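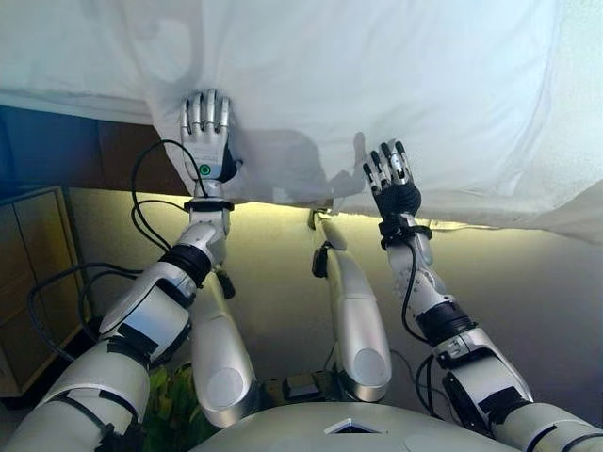
Linen Room Assistant (part time), Pencombe Guest House

Location: Pencombe, Trornolia
Hours: 20 per week, mornings
Contract: permanent, after a trial period of four weeks
Reference: 483

Pencombe is a guest house with 53 bedrooms, a restaurant and a small function room. All of our bed linen and towels are washed and pressed on site. We are looking for a reliable person to join the linen room team ahead of the summer, when the house is full most nights until the end of August.

What the job involves

You will sort used linen as it comes down from the floors, load and unload the washing machines and dryers, and feed sheets through the roller iron. Folding takes up a large part of each morning. You will also check for stains and tears, put damaged items aside for mending, and make up the trolleys for the housekeeping staff before 11 am.

Once a month the store is counted and a list of replacements goes to our supplier, Yimer. You will help with the count and with putting deliveries away.

What we are looking for

You do not need to have worked in a laundry before. Full training is given on all the machines. You should be able to stand for most of a shift and lift bags of wet linen with a colleague. You will need to read care labels and written notes in English. Experience in a hotel or care home would be useful.

The linen room is warm, particularly in summer, so please bear this in mind when applying.

What we offer

Uniform and safety shoes
A hot meal on each shift
Paid holiday, including an extra day after your first year
Free parking behind the kitchen entrance
Reduced room rates for family at our sister house in Pliltov

Shifts run from 7 am to 11 am, five days out of seven. The rota is put up two weeks in advance. Weekend work is shared out among the team and everyone has at least one full weekend off a month. The number 78 bus stops at the end of the drive, but the first one does not arrive until 7.20, so you may need your own transport.

How to apply

Send a CV or a short letter to Hadiza Nwankwo, Housekeeping Manager, at the guest house, or hand it in at reception. Please quote the reference number and tell us when you could start. Application forms are available at reception if you would prefer to fill one in.

Two references will be needed before a start date is agreed.

Posted: March 24, 2022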